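Zelta project report: Square dishes, one basket

I picked dishes for my Zelta project after a month of sharing a kitchen at Cedside, where the counter by the sink is tiny and everybody's stuff ends up in one leaning pile. My question was pretty simple. Can a set of small square dishes live in one basket, all the time, so the counter stays clear?

The basket is orange plastic, rectangular with rounded corners, and the floor is all narrow slots. I love the slots (crumbs fall right through!), but they need a tray underneath if you don't want the crumbs on the counter, and I learned that one the messy way. Empty, it weighs 453 grams on our kitchen scale, so you can carry it to the table with one hand.

The dishes are all square, in soft colors: yellow, green, lavender and a kind of tan pink. I was hoping to store everything standing up, like files in a drawer. It looked great for a minute and then the small ones started sliding down between the big ones, and getting a small one back out meant moving half the set. So I tried laying them flat in stacks, which was boring but a lot steadier. What I use now is a mix: big dishes flat on the bottom, small ones on top and leaning a little against the side so there's an edge to grab.

Order matters more than I expected. If a small dish goes in first and a big one lands on it, the big one rocks, and everything you add after that rocks too. I ended up laying the whole set out on both sides of the basket before loading, just so I could see the sizes. It takes more table than you'd think. My first full round, with all the changing my mind, took around 35 minutes, and most of that was me staring at dishes.

I also tried a deeper basket from Losonik for 3 evenings. It held more, but my hand didn't fit nicely beside the stack, so back to the orange one.

Things I'd still like to fix are the tray (mine is too short) and a lid for the shelf. And I'd like to try round bowls, which I suspect will be a pain. 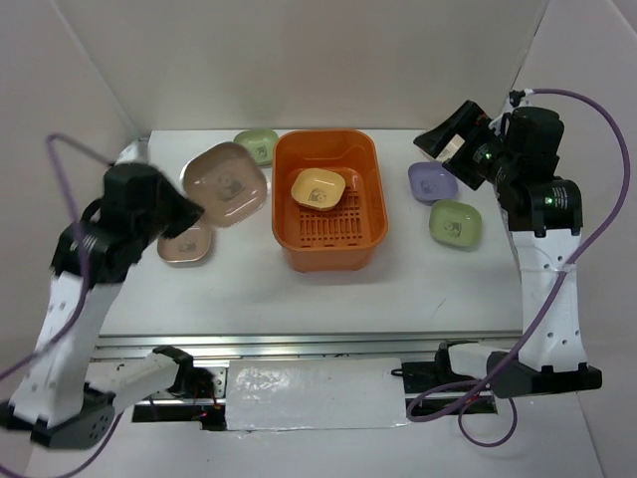

Maribel Quist

Dishes on both sides of the orange basket, with the yellow one in it and the big tan-pink one lifted off the table. Project report, November.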